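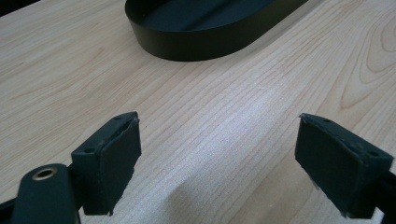 Energy Project Finance
Unit 2: Contracted revenue and lender cover

Notes by Ute Bauerfeind. Read before the seminar. The Zirau term sheet is in the course folder.

2.1 Revenue under a power purchase agreement

A power purchase agreement (PPA) fixes the terms on which a generator sells its output to a buyer, the offtaker. Three volume structures are used in this unit.

Pay-as-produced: the offtaker takes all metered output, or a fixed share of it, at the contract price. Volume risk stays largely with the buyer.

Baseload: the generator delivers the same quantity in every hour. Any shortfall is bought on the spot market at the generator's cost. Surplus is sold at spot.

Monthly baseload: as above, but the quantity is set separately for each month. Shape risk within the month remains with the generator.

Lenders normally size more debt against pay-as-produced contracts. The contract price is usually lower in return.

2.2 Capture price

The capture price is the output-weighted average market price earned by a plant:

capture price = sum of (hourly output x hourly price) / sum of hourly output

The capture rate is the capture price divided by the simple average price over the same hours. Solar output falls in the same hours across a region, so the rate tends to drop as installed capacity rises. A forecast that applies the average price to annual output will overstate merchant revenue. Bansal's reader, chapter 2, gives the derivation.

2.3 Debt service cover ratio

DSCR = cash flow available for debt service / (interest + principal due)

Cash flow available for debt service is taken after operating costs, tax and movements in working capital, and before any payment to shareholders. The ratio is tested over the previous 12 months. Two thresholds matter: the lock-up level, below which distributions stop, and the default level, which is lower.

2.4 Case: Bodatau

Bodatau is an onshore wind project selling to Hondier under a monthly baseload contract. The October quantity is 900 MWh. Work out the following for the seminar.

Net revenue for October if output is above the contract quantity and spot is below the contract price.
Net revenue if output is below the contract quantity and spot is above it.
The effect of each case on the DSCR, with debt service unchanged.

State your assumptions on imbalance charges. Leave out certificates of origin, which are covered with Jamshid Yazdani in the next unit.

Reading: Schmieder, course paper on offtaker credit, sections on parent guarantees and letters of credit only.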